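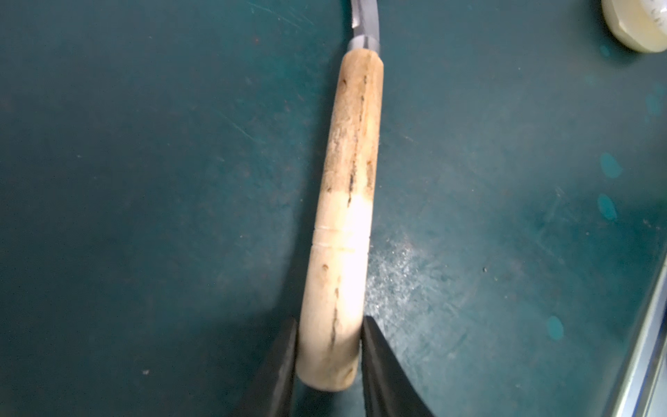 Knife with a pale handle and a silver metal bolster.

3 min read

Cleaning up my grandmother's table knives without ruining them

Hello everyone, I hope this is the right section, I've been reading here for ages but never posted. My aunt finally cleared out the sideboard in November and I came home with my grandmother's table knives wrapped in a dish towel. The handles are that creamy color you see on old sets, some of them more tan toward the blade, and I have no idea what they are made of. My aunt says bone, my mother says it was always "the plastic ones," and they have been disagreeing about it by phone ever since.

What I would love is to use them for Sunday dinner the way she did. The blades are dull and a little spotted, and two of the handles have started to turn if you twist them. Can I wash them like anything else? Is there a way to tell bone from plastic at home? And is it silly to want them all the same color again? I don't care what they're worth, I just want them on the table and not back in a drawer.

fluridar_kitchen

Not silly at all, and what a nice thing to have! I grew up with a set much like yours and have made most of the mistakes already, so let me save you a few.

Please keep them out of the dishwasher. Heat and long soaking are hard on old handles whatever they're made of, and on the glue inside even more so. I stand mine blade down in a jar with a little warm soapy water, only deep enough to cover the steel, for 10 minutes or so while I do the glasses. Then I wipe the handles with a damp cloth and dry everything right away with a towel. It sounds fussy but you get used to it, and it's a good job to hand to a teenager.

As for bone or plastic, take one to a window with a magnifying glass. Bone usually has tiny dark specks or short little lines in it, left from where the blood vessels ran. The old plastics made to look like ivory often have very even, straight lines running the length of the handle, or no pattern at all. People will tell you to poke it with a hot needle. Please don't, you'll leave a mark, and some of the early plastics burn in a hurry.

For spots on the blade, I make a paste of baking soda and water and rub with a soft cloth, going lengthwise. Keep it off the handle and off any silver-colored collar, in case that part is plated. If the spots don't come out after a couple of tries I would leave them. My own have a few and the butter doesn't mind.

The color I would leave alone too. Handles darken where hands have been, and bleach will make bone chalky and brittle. I did it to one of mine years ago and it has never looked right next to the others.

sukow_lane

Mineral oil. Tiny bit, rub in, wipe off. Don't use olive oil, it goes sticky and smells.

oldreuter

I can speak to the loose handles, having fixed more of these than I care to remember. On a lot of old table knives the blade has a thin spike on the end that goes up inside the handle, and it was set in with pitch or resin. When that dries out, the handle turns. Stop using those two for now, because if one comes off while somebody is cutting meat you could get a nasty surprise.

If the handle slides off with gentle pulling, scrape the crumbly old stuff off the spike and out of the hole, let everything dry overnight, and reset it with a slow epoxy. Use less than you think you need. Wipe off what squeezes out before it sets, check from the side that the blade is straight, and then leave it alone until the next day. If it won't come off, don't force it and don't boil it (I have read that advice in more than one place and it makes me wince). A repair shop can do it for you.

One thing I'd disagree with above is the oil. It's fine on real bone once or twice a year, but it does nothing for plastic, and on cracked bone it can creep in and leave a dark line. Try it on the worst knife first. And do tell us who was right, your aunt or your mother!

zikbyporch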